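Nisero Hand-Held Gripper Set

Product reference and conditions of supply

The Nisero set is intended for organisations that gather examples of handling work for a learning system. It consists of 2 hand-held grippers, one for each hand, with a marker cube fitted to each. The operator carries out the task directly, and each attempt is stored as a separate recording.
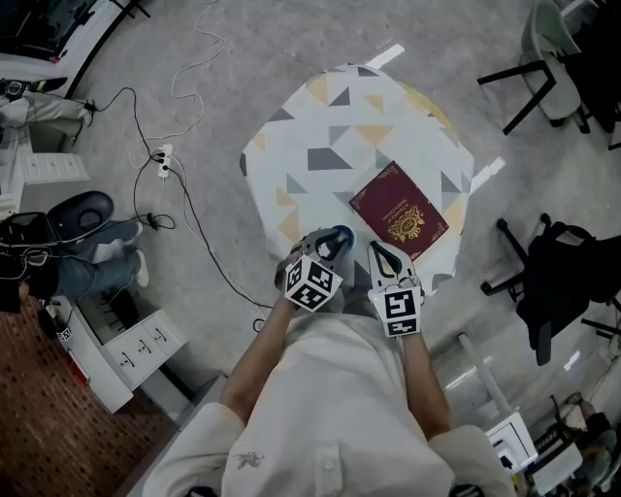

Tasks are agreed in writing before recording begins. The standard task list, known as Wurnomine, contains 89 entries in 9 groups, covering books, folders, cloth, kitchen items and small parcels. Customers may add entries of their own, provided that the starting position of each object is stated. Failed attempts should be kept and labelled as such.

Marker cubes must be clean and firmly seated. A cube that has been knocked or refitted requires a fresh calibration before further use, and recordings made in the meantime should be set aside for review.

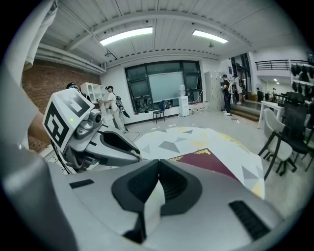 Several operators may record in the same room under one Kusitz site licence. Each operator is issued with a separate login, and recordings are filed by operator, task and attempt. Training at the customer's premises takes 2 days.

Replacement finger pads and cubes are supplied through Reddy. The price list issued in June remains in force. Enquiries concerning supply, hire or training should be addressed to Mohandas Kotian, Equipment Office.

Page last revised 28 October 2025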